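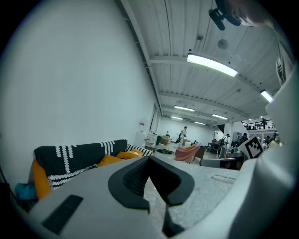
The Rilen throw is a sofa cover for people who don't want a fitted one. It has no elastic, no ties and no zippers. You lay it over the back, push it down where the back meets the seat, and let the rest hang. The black one with the white zigzag pattern is our most ordered color, and it is easy to see why against a plain white wall, with mustard-orange cushions on top and a black-and-white striped one at the end. The fringe-like bands in the pattern help hide small creases, so you don't have to pull it perfectly flat after somebody gets up.

Rilen is made for us by Laur and comes in 2 sizes. The regular size covers the back and seat of most small sofas. The large adds 13 inches to the length, enough to bring more fabric down over the front or over one arm. If your sofa has a deep seat, order the large.

Black also comes with a black back panel, so the pattern shows on one face only — put that face up. The other color, sand, is the same on both sides.
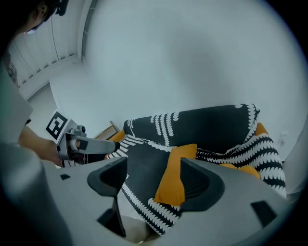

Rilen throw in black, shown with mustard-yellow cushions.

Cushions are sold separately. The plain mustard cover is from the Neliretti line and closes with a hidden zipper along the bottom edge. Inserts are not included. We sell them in packs of 2, in soft or firm. Firm stands up better against a sofa back.

Care: machine wash cold with dark colors. Wash it alone the first time. Hang to dry or tumble on low. Do not bleach. Iron on the plain side if you need to. Cushion covers can go in the same load after the first wash.

Shipping: throws and covers leave the Prumarum warehouse within 2 working days. Orders placed after noon on Thursday go out the following week. Inserts ship in their own box and may arrive on a different day. Unwashed throws can be returned in the original bag.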